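Finish for a pine tray, candy and snacks only
Arnham Woodworking Board > Finishing

parkon_pete
I have a shallow tray with a raised edge, pale softwood, probably pine. It will hold wrapped candy by the front door. Do I need a finish at all? I sanded to 400 and it feels fine bare.

dilani_m
Bare is OK for wrapped stuff. Mine has been bare since May and the only marks are from keys.

K. Sarpong
Disagree. Pine picks up hand grease fast and you won't sand it out of the corner where the rim meets the bottom. One thin coat of mineral oil, wipe, leave overnight. Also 400 is too fine if you want oil to soak in. Stop lower.

parkon_pete
I'd like to keep it this light.

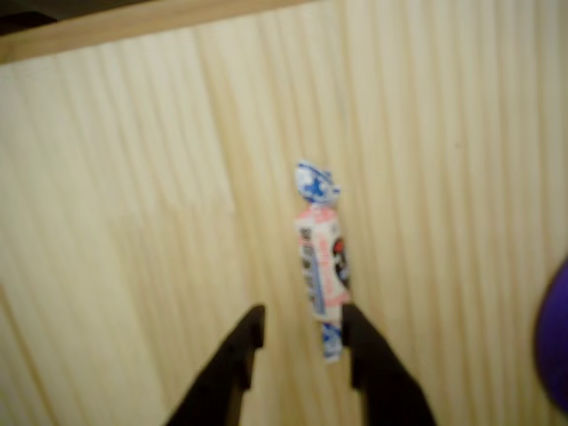
Pale wood, darker rim, one twist-wrapped candy

dilani_m
Oil will yellow that. If you want it light, use a water-based clear coat or leave it alone.

K. Sarpong
A little yellow, yes. It will yellow on its own anyway. Try it on the underside first.

zakaria63
Is the rim a different wood? It looks warmer than the bottom.

parkon_pete
Same store, different board. I'll test both on the underside and post back.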